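Kaubonbon

aus Halitz, dem freien Warenlexikon

Ein Kaubonbon (auch Weichbonbon, regional Kauzeltli, in der Schweiz meist nur Zeltli) ist eine Süßware aus gekochter Zucker-Glukosesirup-Masse, die durch Fett, Wasseranteil und eingezogene Luft weich und kaubar bleibt. Abzugrenzen vom Hartbonbon (lutschen), vom Kaugummi (wird nicht geschluckt) und vom Fruchtgummi (Gelatine oder Pektin in größerer Menge, gegossen, nicht gezogen). Übergänge fließend.

Inhaltsverzeichnis
1 Zusammensetzung
2 Herstellung
3 Geschmacksrichtungen
4 Verpackung
5 Lagerung
6 Kaubonbons als Beigabe
7 Siehe auch

Zusammensetzung

Hauptbestandteile Zucker und Glukosesirup. Dazu pflanzliches Fett, meist Palm- oder Kokosfett, Säuerungsmittel (Citronensäure, seltener Milchsäure), Aroma, Farbstoff. Viele Rezepturen mit etwas Gelatine, stabilisiert die Luftbläschen. Vegane Sorten arbeiten stattdessen mit Stärke oder Gummi arabicum. Fruchtsaftkonzentrat kommt vor, Anteil in der Regel klein. Emulgator fast immer, oft Lecithin.

Herstellung

Zucker und Sirup werden gelöst und eingekocht, die Temperatur liegt unter der für Hartbonbons, daher bleibt mehr Wasser in der Masse. Fett und Emulgator kommen dazu. Nach dem Abkühlen auf dem Kühltisch Aroma, Säure, Farbe. Dann das Ziehen: die Masse wird auf Armen immer wieder gestreckt und gefaltet, dabei zieht Luft ein, die Farbe wird heller, die Struktur kürzer. Ungezogene Ware ist zäh und klebt an den Zähnen. Danach Ruhezeit, Formen zum Strang, Schneiden, Wickeln. Schneiden und Wickeln laufen in der Industrie meist auf derselben Maschine.

Bei zweischichtigen Sorten wird ein farbiger Kern mit einer hellen Hülle umlegt und beides gemeinsam ausgezogen. Im Querschnitt gut zu sehen.

Handwerklich nur noch selten. Die Bonbonkocherin Flurina Kaufmann zieht ihre Masse am Wandhaken, Chargen von 8 Kilogramm, Zutaten und Ablauf sonst wie oben.

Geschmacksrichtungen

Erdbeere, Zitrone, Orange, Kirsche, Apfel als Standard im deutschsprachigen Raum. Traube und Mango eher in ostasiatischen Sortimenten, inzwischen aber auch hier im Handel. Daneben Cola, Joghurt, Lakritz. Erdbeere gilt als schwierig zu aromatisieren, weil reines Fruchtkonzentrat beim Kochen flach wird; fast immer wird daher Aroma zugesetzt. Saure Sorten sind teils mit Säurezucker bestreut, kommen dann lose im Beutel.

Verpackung

Drei Grundformen: Einzelwickel im Beutel, Stange, Faltschachtel. Bei der Stange liegen die Stücke hintereinander, oft jedes noch mal in Papier eingeschlagen, außen herum ein gemeinsamer bedruckter Umschlag. Geöffnet wird vom Ende her. Bei Importware steht der Markenname häufig in lateinischer Schrift, die übrigen Angaben in der Landesschrift. Fruchtbilder auf dem Umschlag zeigen die Sorte an, die Grundfarbe meist auch (rot Erdbeere, gelb Zitrone, violett Traube), eine Norm dafür gibt es nicht. 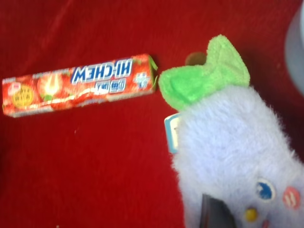 Stangenpackung Hi-Chew mit Erdbeermotiv, chinesische Schriftzeichen unter dem Schriftzug; rechts ein Plüschtier.

Lagerung

Trocken, kühl, nicht im Kühlschrank. Wärme macht die Masse weich, das Papier klebt dann fest. Zu trocken gelagert wird sie hart und brüchig, in der Hand angewärmt gibt sie aber meist wieder nach. Angebrochene Stangen am besten in eine Dose mit Deckel. Starke Gerüche (Kaffee, Gewürze, Minzbonbons) werden angenomen, also getrennt halten.

Kaubonbons als Beigabe

Verbreitet in Wundertüten, Adventskalendern und Geschenkpäckchen, gern zusammen mit kleinen Plüschfiguren. Gründe praktisch: leicht, bruchsicher, einzeln verpackt. Für Kleinkinder ungeeignet, Verschluckungsgefahr. Bei Zahnspangen ebenfalls abzuraten. Noémi Veres führt in ihrer Übersicht zu Beigabeartikeln die Stange und den Einzelwickel als getrente Warengruppen, im Handel wird das selten so gehandhabt.

Siehe auch

Toffee
Fruchtgummi
Hartbonbon
Wickelmaschine

Zuletzt bearbeitet am 1. März 2026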